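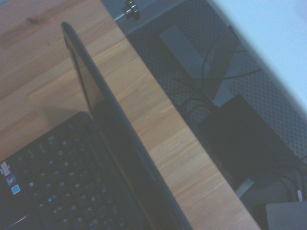
Girnby 项目中期进展报告
工作包二:人工示教与遥操作示教的数据采集
提交对象:Modau 基金项目管理处,Godelieve Bakker
编写:Ineke Vermeulen、Jasper De Graaf
审阅:Mirjam Boersma
报告期截止:4月

一、报告范围

本报告说明工作包二在报告期内的执行情况,内容包括示教工位的搭建、任务定义、两种示教方式的实施、数据筛选结果、策略初步评估以及下一阶段的安排。工作包一(仿真环境)已在上一期报告中结项,本期不再列出。工作包三(多任务扩展)尚未启动,相关前置条件见第八节。

报告期内的主要变化有两项。第一,任务对象由原计划的抽屉改为笔记本电脑,变更申请已获管理处书面同意。第二,录制软件由内部脚本迁移到 Skultell,迁移期间采集中断,中断时段内的数据未计入下文统计。

二、任务定义

本期采集的任务为合上笔记本电脑的屏幕。起始状态为电脑打开并置于木质台面,机械臂处于预备位姿,手爪不接触任何物体。结束状态为屏幕与键盘面贴合,手爪离开电脑外壳。电脑在台面上的位置和朝向由操作员在每次录制前随机摆放,摆放区域以机械臂可达范围为限,不做网格化。

选择该任务的理由在变更申请中已经写明,简述如下。屏幕绕铰链转动,末端轨迹受圆弧约束,轨迹偏差会直接表现为接触力上升或手爪滑脱。黑色外壳和光面屏幕对视觉输入不利,正好用于检验多视角配置。任务的成功与否可以由人直接判定,不依赖附加传感器。

任务分为四个阶段:接近、接触、下压、撤离。阶段边界由标注员在回放中人工标记,标记精度为一个采样周期。早期曾尝试用力信号自动切分,接触阶段的起点误判较多,已停用。

判定规则如下:
屏幕未完全贴合,判为失败。
合盖过程中电脑在台面上发生明显平移,判为保留但降级。
手爪在下压阶段脱离后重新接触,判为保留,另加标签。
机械臂触发保护性停止,判为失败,整条剔除。
操作员中途口头宣布放弃,判为失败,整条剔除。

降级数据不参加主训练集,但保存在 Yurt 中,供后续对比使用。

三、工位配置

工位由木质台面、单臂机械臂、手爪、固定相机和腕部相机组成。机械臂底座落在台面远侧的地面上,臂体越过台面上沿伸入工作区。该布置使操作员可以从台面近侧接近电脑并进行摆放,同时不遮挡固定相机的视野。

各相机与机械臂状态按 30 Hz 同步写入。时间戳以采集主机时钟为准,相机端时间戳另存一列,仅用于事后核查。手眼标定在每次移动相机后重做,标定结果随数据一并归档,文件命名按 Yurt 的统一规则。

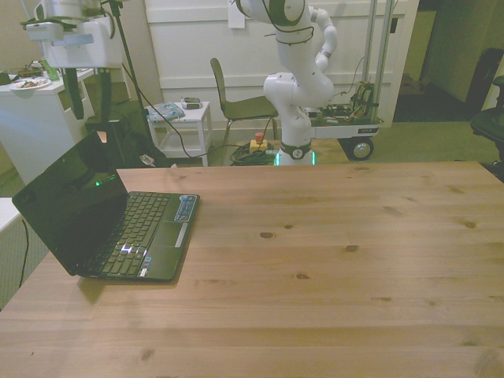 图 1 示教工位,固定相机视角。台面左侧为任务对象,机械臂底座位于台面后方,其左侧地面为急停盒。

急停盒目前放在底座旁的地面上。在人工拖动示教时,操作员与急停盒之间隔着台面,Ineke Vermeulen 在内部安全检查中将此列为待整改项。整改方案为增设一个台面近侧的停止按钮,与现有急停串联,采购单已提交。整改完成之前,拖动示教须由两人进行,一人拖动,一人守在急停盒旁。

线缆管理在报告期内调整过一次。原走线在肘部弯曲较大时会进入腕部相机视野,并在少数姿态下牵拉接头。调整后,沿臂走线重新固定,并在肘部留出余量。调整前后的数据以批次号区分,训练时未作特殊处理。

照明采用室内原有灯光,不加遮光。光面屏幕在部分角度会产生反光点,该现象在固定视角和腕部视角中都有出现。项目组决定保留这一条件,理由是合同中的应用场景为普通办公室。

四、示教方式

4.1 拖动示教

拖动示教由操作员直接握持机械臂末端附近,将其引导通过四个阶段。控制器处于重力补偿模式,关节阻尼按默认值设置,录制开始和结束由脚踏开关触发。录制内容包括关节角、关节速度、估计外力和手爪开度。

该方式的优点是操作员能够直接感受屏幕铰链的阻力,下压阶段的轨迹与圆弧吻合较好,新操作员经过短时练习即可独立录制。其缺陷也较为明显。操作员的手和前臂会进入固定相机视野,腕部相机视野中也可能出现手指。若直接以这些图像训练策略,部署时图像分布与训练时不一致。

对此采取的办法是轨迹重放:先拖动录制轨迹,再将电脑恢复到同一起始位姿,由机械臂自动重放轨迹并重新采集图像。恢复起始位姿依靠台面上的可撤除定位件,定位件在重放前取走。重放时的电脑位姿与拖动时存在残余误差,误差较大时手爪会错过屏幕上沿,这类重放判为失败。

重放的速度与拖动速度一致,不做重采样。Jasper De Graaf 曾试验将重放速度提高,下压阶段末尾出现过冲,试验随即停止,相关记录已归档。

4.2 遥操作示教

遥操作示教使用六自由度手持控制器,操作员坐在台面近侧,通过直接目视和屏幕上的腕部视图进行操作。控制器的位姿增量映射为末端位姿增量,平移与旋转分别设置比例系数。按下离合键时映射断开,操作员可以重新调整手的位置。

遥操作不需要重放,图像与动作在同一次执行中获得,单条数据的采集流程较短。力的感知只能依靠视觉和控制器振动提示,振动强度由估计外力换算。操作员普遍反映,下压阶段前半段的提示不足,后半段的提示偏强。振动曲线已改为分段形式,改动后未再收到同类意见。

离合键的使用给数据带来一个附带问题。离合期间机械臂静止,若这些静止段进入训练集,策略在相应位置会出现停顿。现行处理是在预处理中删除离合状态下的静止帧,同时保留离合标志位,以备复查。删除后相邻帧之间的动作差需要检查,超过阈值的片段交人工复核。

4.3 两种方式的分配

计划书规定两种方式的数据量相当。实际执行中,拖动示教因需重放而耗时较长,遥操作的产出较快,报告期后半段因此有意增加了拖动示教的排班。最终两者的比例接近计划要求,偏差在管理处允许的范围之内。

操作员分工按班次轮换,每名操作员都要完成两种方式的录制,以免操作员习惯与示教方式混在一起。每班开始前有固定的热身录制,热身数据写入独立目录,不进入统计。

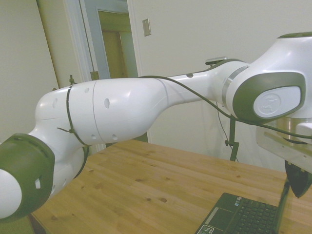 Mirjam Boersma 在审阅意见中指出,两种方式若共用同一套动作表示,拖动示教的末端速度分布会明显宽于遥操作,混合训练后难以判断策略误差来自数据量还是来自分布差异,建议正式对比时分别训练,再做混合,并要求报告中写明哪一项结果来自哪一个训练集。

上述意见已采纳。第六节中的评估结果均标明训练集来源,混合训练列为单独一项。动作表示仍统一采用末端位姿增量加手爪开度,关节空间表示作为备选保存,暂不使用。

五、数据量与筛选

报告期内共录制 1768 条示教,其中拖动示教以重放成功后的条目计数,拖动原始轨迹不重复计入。经筛选后保留 1577 条。其余条目按判定规则剔除或降级,原始文件均未删除。

筛选分三步进行。

第一步为自动检查,检查项包括时间戳单调性、丢帧、相机黑帧、关节限位接近程度和外力峰值。自动检查不直接剔除数据,仅生成标记。

第二步为人工回放。标注员在 Skultell 的回放界面中逐条查看固定视角与腕部视角,给出成功、失败或降级的判定,并标记阶段边界。标注员不查看该条目由谁录制,也不查看示教方式,但拖动重放与遥操作的运动特征有差别,有经验的标注员可能自行分辨,盲法因此并不完全。

第三步为抽查。Getsemaní Villalobos 从保留条目中抽取 100 条独立复核,复核中发现的分歧集中在两处:一是电脑平移是否构成“明显”,二是撤离阶段的结束时刻。前者已补充判定示例,后者改为以手爪完全离开外壳后的首个静止帧为准。规则修订后,受影响的条目已全部重新标注,上述保留数为修订后的数字。

剔除原因按频次由高到低依次为:重放时手爪错过屏幕上沿;屏幕未完全贴合;保护性停止;数据完整性问题。其中重放错位与定位件磨损有关,磨损件已更换,更换后该类失败减少,但尚未消除。

数据完整性问题主要出现在软件迁移后的最初几个班次。Skultell 的默认缓存策略在磁盘写满时会静默丢弃腕部视角图像,文件长度检查无法发现。现已在录制前增加剩余空间检查,并在录制结束时比对各视角帧数,不一致则立即提示操作员重录。

六、策略初步评估

评估采用同一网络结构和同一组超参数,只改变训练集。三组训练集分别为:仅拖动示教、仅遥操作示教、混合。评估时电脑的摆放位置由未参与录制的人员决定,摆放后不再调整。

由于评估轮次尚未全部完成,本报告只给出定性结论,成功率数据将在下一期报告中与置信区间一并提交。

仅拖动示教的策略在下压阶段表现稳定,轨迹平顺,电脑被推动的情况较少。接近阶段的失误较多,表现为手爪在屏幕上沿的高度偏低,从而推向屏幕正面。初步判断与重放时的位姿残差有关,尚需通过对残差分组后的重新训练加以验证。

仅遥操作示教的策略在接近阶段较为可靠,能够在手爪略微偏离后自行修正。下压阶段存在短暂停顿,个别情况下停顿后不再继续,需要人工终止。删除离合静止帧之后停顿减少,但仍未达到可交付的水平。剩余停顿可能来自操作员本身的犹豫,与离合无关,目前没有可靠的自动区分办法。

混合训练的策略综合表现居前,接近与下压两个阶段的失误都低于单独训练时的较差一方。在下压阶段,混合策略有时先按遥操作的节奏慢速接触,再转为拖动示教的较快下压,速度切换处外力有一个小的峰值。该峰值未触发保护性停止。

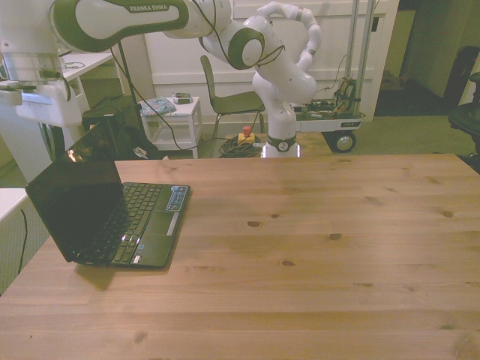

图 2 机械臂连杆在台面上方向左伸出,手爪位于臂的最左端,连杆上印有 FRANKA EMIKA 字样。笔记本电脑处于打开状态。

视角消融做了一轮。去掉固定视角后,接近阶段的失误增加;去掉腕部视角后,接触阶段的高度误差增加。两种视角暂时都予保留。增加第二个固定视角的试验已排入下一期,主要目的是处理臂体遮挡电脑的情况。臂体在部分构型下会横跨固定相机画面的大部分,此时策略实际上只能依赖腕部图像。

网络输入中是否包含外力估计值也做了对比。加入外力后,训练误差下降,实机表现没有可分辨的改善。考虑到外力估计受线缆牵拉影响,下一期先不使用该输入,待线缆方案固定后再行评估。

七、问题与偏差

7.1 进度

软件迁移造成的中断使采集延后,后续通过增加班次追回,工作包二的里程碑日期不变。评估部分落后于计划,原因是固定工位同时承担采集和评估,两者无法并行。下一期采集量下降后,工位时间将主要分配给评估。

7.2 人员

Jasper De Graaf 负责控制与重放,Ineke Vermeulen 负责安全与排班,Getsemaní Villalobos 负责标注质量。三人分工与计划书一致。操作员培训材料已完成修订,修订内容包括离合键的使用、拖动时的握持位置以及放弃录制时的口令。

培训中反复出现的问题是握持位置过高。操作员若握在肘部以上,末端姿态难以控制,屏幕上沿的接触点会逐渐滑向一侧。材料中已将允许的握持区域限定在腕部与末端之间。

7.3 设备

定位件磨损已在第五节说明。手爪指垫更换过一次,更换后摩擦特性有变化,更换前后的数据按批次区分。任务对象在报告期内未更换,铰链阻力随合盖次数增加可能有所下降,但没有进行系统测量。项目组拟在下一期引入铰链阻力的定期测量,测量采用弹簧秤,在屏幕上沿中点施力,记录起动力。

采集主机与控制主机目前分开放置,通过有线网络连接。控制主机负载较高时,机械臂状态的发送间隔出现抖动,抖动幅度小于一个采样周期,对现有数据没有影响。若下一期提高采样频率,需要先处理此项。

7.4 经费

设备类支出低于预算,人工类支出高于预算,两项相抵后总额仍在批准范围内。人工支出增加来自追加班次和拖动示教的双人值守要求。增设停止按钮的费用列入设备类,不申请追加。详细账目见随附表格,由财务部门另行寄送。

八、下一阶段安排

下一阶段的工作按先后顺序列出。

安装台面近侧停止按钮,并完成安全复查。复查通过后,取消双人值守要求,复查记录抄送管理处。

完成三组训练集的全部评估轮次,提交带置信区间的成功率,同时提交失败条目的分类表。分类沿用第二节的四个阶段,不另立标准。

对拖动示教的位姿残差进行分组,用残差较小的一组重新训练,检验接近阶段失误的来源。若假设成立,则改进定位件;若不成立,则重新检查手眼标定。

增加反向任务,即打开笔记本电脑屏幕。该任务要求手爪找到屏幕与键盘面之间的缝隙,对接触精度的要求高于合盖。试录已显示,拖动示教在此任务上较易完成,遥操作在缺少直接力反馈的情况下需要多次尝试。正式采集前须先确定是否允许在电脑前沿加装辅助物,项目组倾向于不加装。

更换任务对象的外观。现有策略只见过一台黑色电脑,对浅色外壳的表现未知。拟借用不同颜色和尺寸的设备各若干,先只用于评估,不用于训练。

工作包三的启动条件为:合盖任务的评估结束,打开任务的试录通过审阅,Yurt 的存储扩容到位。前两项由项目组负责,第三项取决于机房排期,目前尚无确定时间。

九、数据交付

保留条目已全部上传 Yurt,管理处指定的账号具有只读权限。每条数据包含各视角图像序列、机械臂状态、手爪开度、阶段标记、示教方式标签和批次号。操作员身份以代号保存,代号对照表不随数据交付。

拖动示教的原始轨迹与重放数据分别存放,两者通过条目编号关联。原始轨迹阶段的图像中可能出现操作员的手和前臂,按照数据管理计划,该部分图像只在项目组内部使用,不列入对外发布的版本。

降级条目放在单独目录,附有降级原因。剔除条目保留到工作包二结项,结项后由 Getsemaní Villalobos 提出处置建议,经 Godelieve Bakker 确认后执行。

十、需管理处确认的事项

同意成功率数据推迟到下一期报告提交。

同意将降级条目纳入最终交付清单,标注为补充数据。

确认打开任务中不加装辅助物的要求是否与原合同中的应用场景描述一致。

确认存储扩容由哪一方提出申请。项目组已备好申请所需的容量估算表,收到答复后即可提交。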